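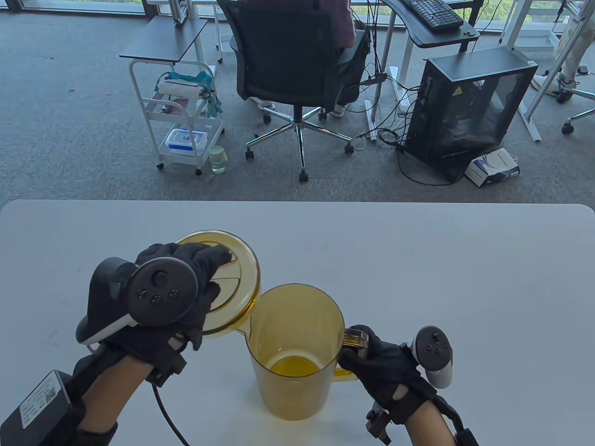
Breakfast Service in Small Guesthouses
Handout 6: Cold drinks, from the kitchen to the table
Course tutor: Rutkowska

Before the class

Please read this handout together with your notes from the visit to the Skundine guesthouse. In the last class we spoke about bread and hot dishes. Now we come to the cold drinks, which many small houses treat as a small matter. They buy juice, they put it out, and they think the work is done. But the guest takes the cold drink first, often while he is still waiting for his coffee, and from this glass he forms an opinion of the whole breakfast.

How much to prepare

The quantity depends on the guests more than on the number of rooms. Families with children drink a lot of juice and very little water. Walkers drink a lot of everything and also want to fill their bottles before they leave. Business guests in December, when Cullville has its trade weeks, come down early, drink one glass of water and go.

For this reason I do not give you a fixed quantity per person. Keep a small notebook in the kitchen and write down every morning what you put out and what came back. After a few weeks you will have better figures than any book can offer you. Write also the kind of guests and the weather. A hot night changes the numbers a good deal.

It is better to put out a little and refill than to put out everything at once. Guests do not mind if a drink is nearly finished, as long as someone sees it and takes care of it. What they mind is warm juice.

Temperature and time

Juice which was opened must be kept in the fridge until service. During breakfast it stands in the room, and the room is usually warm from the coffee machine and from the people. The rule we use on this course is simple: no juice stays out longer than 2 hours, and milk goes back earlier if the room is warm. Juice that has stood out for the full time is thrown away. Do not pour it back into the carton with the fresh one. I know this is done in many houses, and I know the owners who do it are careful people in other things. It is still wrong.

Ice is a question of its own. It keeps the drink cold but makes it thin, and children do not like pieces of ice falling suddenly in the glass. If you want to use ice, put it in a bowl around the vessel, or offer it separately with tongs. The ice tongs must be used only for ice.

Water

Put out water even if no one asks for it. Tap water is fine where it tastes good. In the lower part of Cullville the water is hard and leaves a white film on the glass, so there you should filter it or let it stand overnight in the fridge, in a closed vessel. Slices of lemon look nice, but they must be cut the same morning, and the lemon must be washed first, also when you are going to peel it.

Choosing the vessels

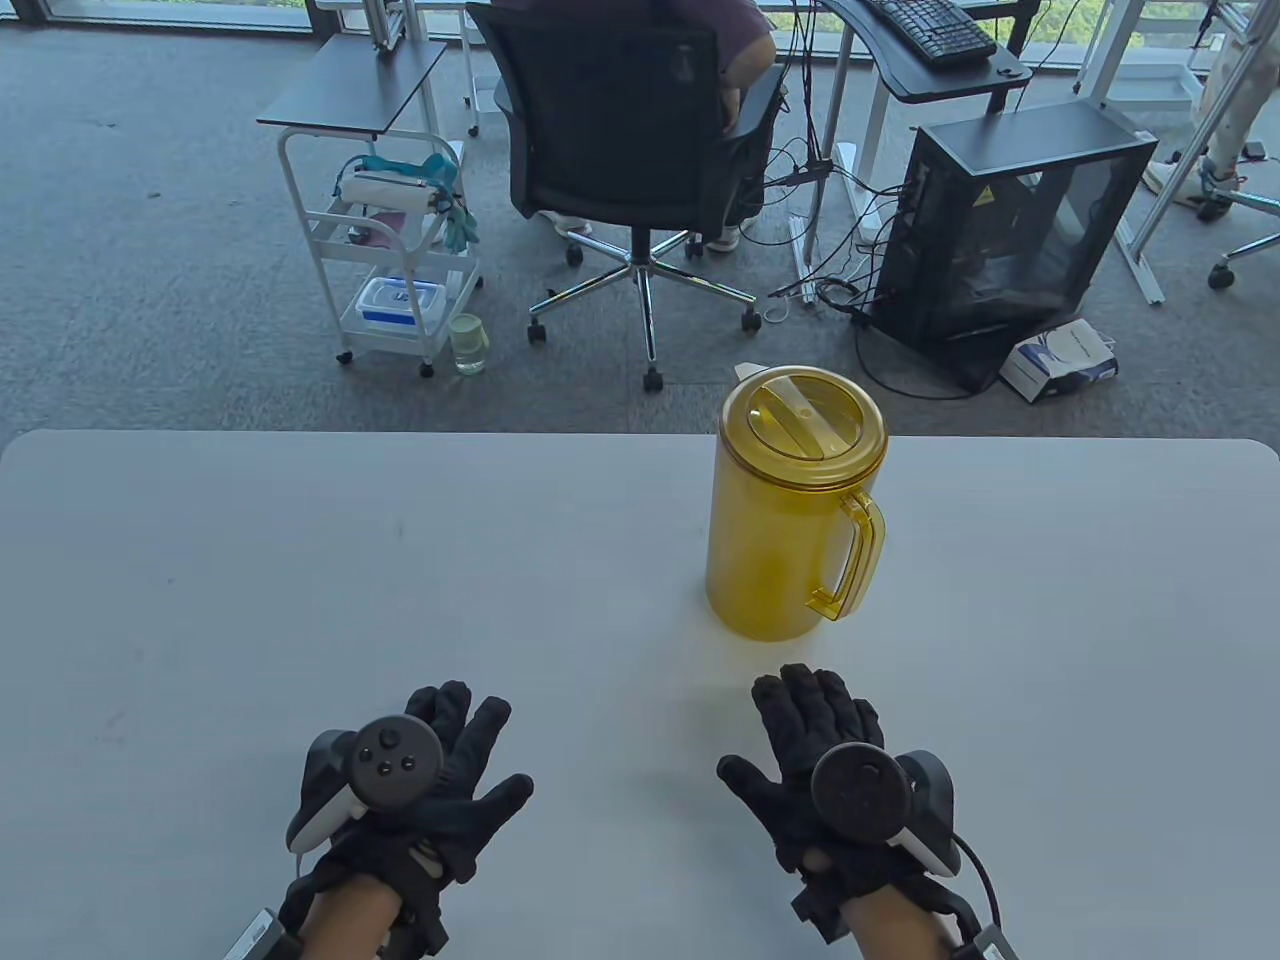

A breakfast room needs fewer vessels than most new owners buy, but they should be chosen slowly. Glass looks best on the buffet and shows immediately if it is clean. It is also heavy, and a full glass jug is difficult for a child or for an older guest with weak hands. Plastic is lighter and does not break on a tiled floor, although in time it gets scratches and loses its shine. Whichever you take, look first at the lid and how you get it off. The yellow pitcher has a raised bar across the hollow centre of its lid, so there is a place for the fingers, and the spout is on the side away from the handle. A completely flat lid is harder to hold, especially in the morning, when hands are wet and everyone is in a hurry. Before you buy, fill one vessel with water in the shop if they allow it, and pour. Many good-looking ones drip.

Tinted vessels have one more point to consider. The colour changes the look of what is inside: water can look like weak tea, and apple juice can look like orange juice. So a label is needed, either on the vessel or on a small card in front of it. Write the name of the drink and nothing else. Guests with allergies will ask the staff, and the staff must know the answer, so keep the cartons until the end of service.

Buy vessels of the same type. Then every lid fits, and you do not stand in front of the cupboard looking for the right one.

Washing

Wash every part separately. Take the lid off, and if it has a seal, take out the seal also. Juice dries in the spout and under the edge of the lid, and a normal sponge does not reach there – use a thin bottle brush. Rinse with hot water, as hot as the material permits, and let the parts dry in the air with the opening down. A tea towel brings back what you have just washed away. Close the lid only when everything is dry inside, or the vessel will have a smell by the next morning.

Case for discussion: the Basero

The Basero is a house of the smaller kind on the road to the lake. It has one breakfast room and 3 kinds of juice every day. The owner complains that orange is always finished early and that grapefruit is always thrown away. She does not want to take away the grapefruit, as one regular couple comes each spring and asks for it.

Prepare your opinion on the following:
What would you put out at the opening, and what would you keep back in the fridge?
Is there another way to offer the grapefruit to the couple?
How would you explain the change to the guest who notices it?

Please bring your answers in writing, 2 pages at most. Those who work the breakfast shift can send them to me later the same day, before six in the evening.

Next handout: tea, coffee, and the guest who wants neither.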